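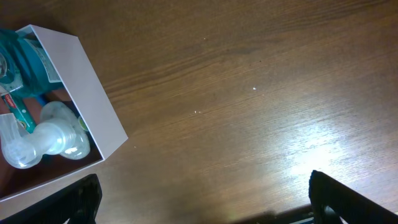
Toiletries in the packing box, with the gripper at the ready. Photo: Firard

Firard finds money for a second packing arm, less for everything else

Firard will buy a second robot arm for its toiletry packing line this year, after its board signed off on the equipment budget in February 2026. The arm itself was the easy part. The argument, by most accounts, was over the table.

The company packs travel kits for motels and aged care homes out of a unit in Stirlow: soap, toothbrush, toothpaste, box, next. Its first arm has been on trial there since September and has handled 753 kits, a figure printed on the agenda in bold. The target had been 2000, a figure printed on the agenda in regular type.

Three quotes were received. Sonix came in cheapest and left out the grippers, which it lists as an accessory, much as a car yard might list the wheels. Srisuk's price included two sets of fingers, training and a service visit every year, and it got the nod. 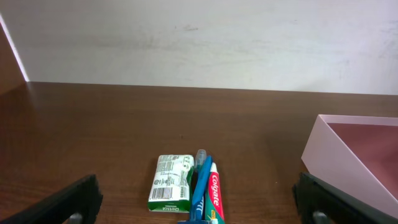 Soft-wrapped items remain the sore point. Cartons behave themselves, but a bar of soap in a crinkly wrapper presents differently every time, and the planning paper sets aside 20 hours of programming to deal with it. An earlier draft had allowed 100. The colour-coded spreadsheet does not explain where the other 80 went, though a new line for office chairs has appeared nearby.

Replacement fingers will come out of the consumables budget, alongside tape and hand towels. A request for a purpose-built workbench was deferred to next year, when it will join last year's request for the same workbench.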